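Workshop Tips: Software for the Suturing Bench
Issued by the Ikari Workshop, Iltstead. Revised December 16, 2024.

These tips cover control, perception and planning software. They apply to all users of the bench.

Before a run
Load the tool file that matches the fitted instrument. Calibrate the wrist camera first and the fixed camera second. Polished metal throws bright highlights, so lower the exposure before training any thread detector.

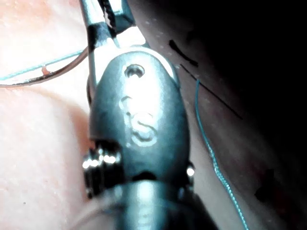
How often should the hand-eye calibration be repeated?
Repeat it after every instrument change and after every 25 runs.

Planning
Plan the needle path as an arc about the needle's own center. Straight-line moves between entry and exit points pull on the tissue. Keep the two arms in separate planning groups — a single group is slow to solve and hard to debug. Mareike Kramer keeps the current group files in the Avley folder.

Thread tracking
Fit one curve per strand and give each strand its own label. A tracker that merges strands at a crossing will send the wrong target to the controller.

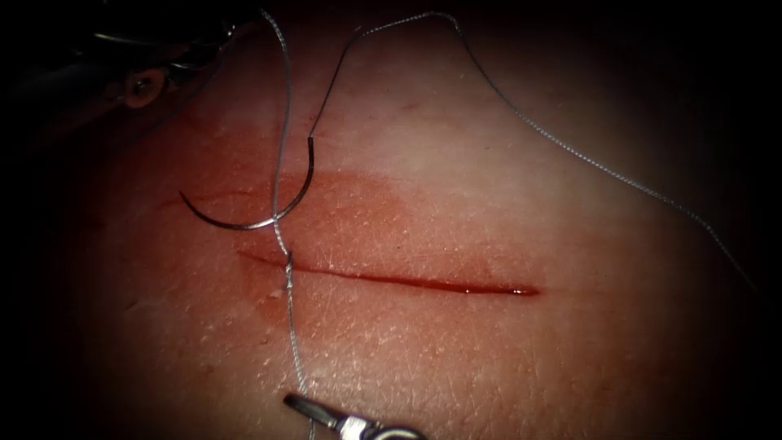

Set the tracker to hold its last good estimate for 4 frames and then request a stop. Longer holds hide real faults. Log the tension estimate with the joint positions, on the same clock.

Control
Limit speed in software near the wound edge, and test the limit with the motors off. Changes to the gains go to Abrehet Gudeta for review — send the log as well as the new values.
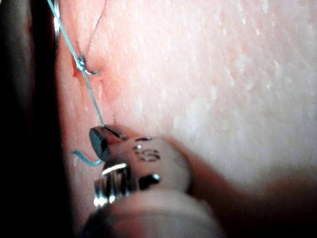
What should be done when the two cameras disagree on the position of the needle?
Pause both arms, compare the time stamps, and recalibrate if the stamps match.

Storing logs
Name each log by run number and software version. Run 1898 is the reference for replay tests and must not be overwritten. Requests for older logs go to Erasto Mussa.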